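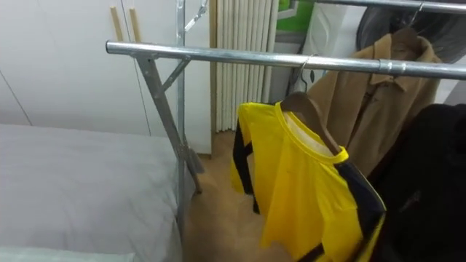
Wer kann bei der Robotik-AG mitmachen?

Mitmachen können alle Schülerinnen und Schüler ab Klasse 9. Vorkenntnisse im Programmieren sind nützlich, werden aber nicht verlangt. Wer neu dazukommt, arbeitet die ersten Wochen mit einem erfahrenen Mitglied zusammen.

Lesezeit: 2 Minuten

Woran arbeitet die AG in diesem Schuljahr?

Unser Projekt heißt Drikel. Es geht um Hausarbeit mit dem Roboter, vor allem um Kleidung: ein Teil auf dem Bügel von der Stange nehmen, auf dem Bett ablegen, mit dem Handdampfgerät glätten und zurückhängen. Geübt wird mit Trikots, Hemden und Mänteln.
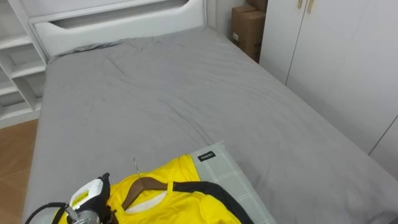 Schwierig ist vor allem der Stoff. Er liegt jedes Mal anders, und ein Ablauf, der beim ersten Durchgang passt, muss beim nächsten schon angepasst werden. Deshalb nehmen wir jede Aufgabe viele Male auf. Bisher sind 2.304 Durchgänge gespeichert, auch die misslungenen.

Wie groß sind die Gruppen?

Ein Team besteht aus 4 Personen. Zwei bedienen den Roboter, eine führt das Protokoll, eine bereitet die Kleidung vor. Nach jedem Termin wird gewechselt.

Wer leitet die AG?

Stavros Katsaros. Fragen zur Technik und zur Anmeldung bitte direkt an ihn.

Was kostet die Teilnahme?

Der Beitrag liegt bei 10 Euro pro Halbjahr. Davon kaufen wir Kleinteile und Kleiderbügel. Wer den Beitrag nicht zahlen kann, meldet sich bei der AG-Leitung.

Darf ich das Dampfgerät selbst benutzen?

Erst nach der Sicherheitseinweisung. Wasser wird nur bei gezogenem Stecker nachgefüllt. Während der Roboter das Gerät hält, bleibt eine Person am Notaus.

Nehmt ihr an Wettbewerben teil?

Ja, am Nulport-Schülerwettbewerb im August. Anmeldeschluss für die Teams ist der 1. März 2018. Gewertet werden ein Durchgang vor der Jury und das schriftliche Protokoll. Die Teilnahme ist freiwillig, man kann auch nur zu den normalen Terminen kommen.

Kann ich eigene Kleidung mitbringen?

Ja, solange sie gedämpft werden darf. Bitte das Pflegeetikett vorher prüfen und den Namen hineinschreiben.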